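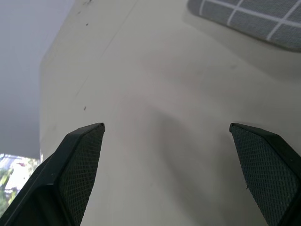 May, early evening

Back from Wallasgate with sore feet and a nose that's caught the sun. I'd told myself I'd do the whole coast path to Drernness this time, no bus, no cheating, and I did it! Well, nearly. I got on the bus at the very end, but only because it pulled up right next to me and it would have been rude not to.

The climb out of the harbour is 200 steps according to the sign, and my knees believe every one. I stopped at the top for my egg sandwich (too much salad cream, my own fault) and watched two dogs argue over a bit of seaweed. Then it was down through the gorse, which smelt of coconut and made me want a biscuit, and then mud. So much mud. My left boot is letting in water at the toe again and I'm going to have to give in and buy a new pair.
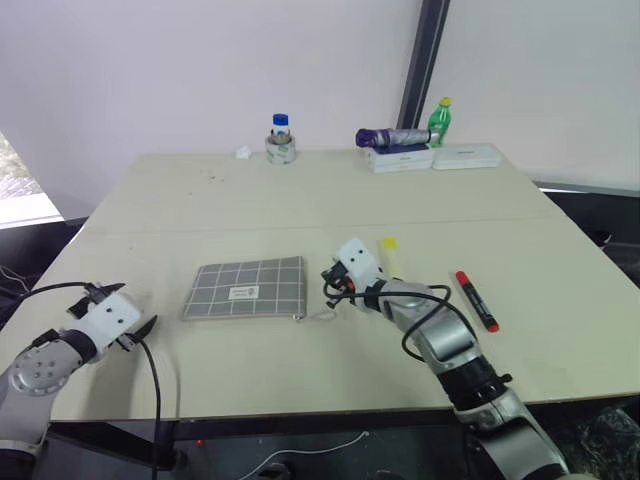

Anyway, after the mud you come round by the old lime kiln and there's the lighthouse, all at once, and I always forget how small it is. I sat on the wall there for ages — far too long — eating the emergency chocolate and thinking about whether to repaint the back bedroom. Green, I think. Or I'll leave it another year.

Rang home from the bus shelter to boast about my 7 miles.
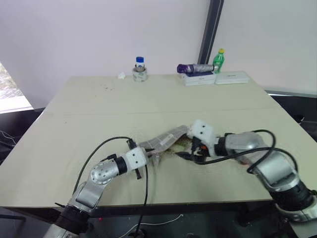 Hanan Aoun said it was nearer six if I'd gone by the kiln, and had I remembered to get milk. I had not. Black tea tonight, then, and boots stuffed with newspaper by the back door.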